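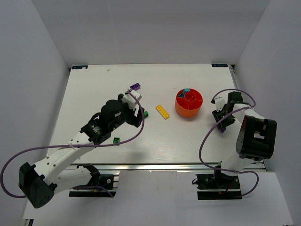

Progress report to the Bárány fund, spring term

Dear all,

Thank you again for your patience while we got the toy library at Nendanthorpe back on its feet. The brick sorting has taken up most of our afternoons since January, and I'm glad to say it is going well – slowly, but well. Your grant paid for 12 round sorting trays with compartments around a middle cup, and the families have taken to them far more quickly than I expected.

We had 206 sets on the shelves when we began, and nearly 30 of them were so mixed up that we tipped them out and started over. We go by color first (yellow, green, purple, the blues) and leave size for a second pass, as Oddur Skov suggested after his visit from the Dundorport branch. The long bricks don't sit well in the compartments, so those are going into shallow boxes.

Six sets still need parts. I have written to Iltero about replacements and hope to hear back before the summer. What remains of the money, with your blessing, would go toward lids and new labels for the shelves.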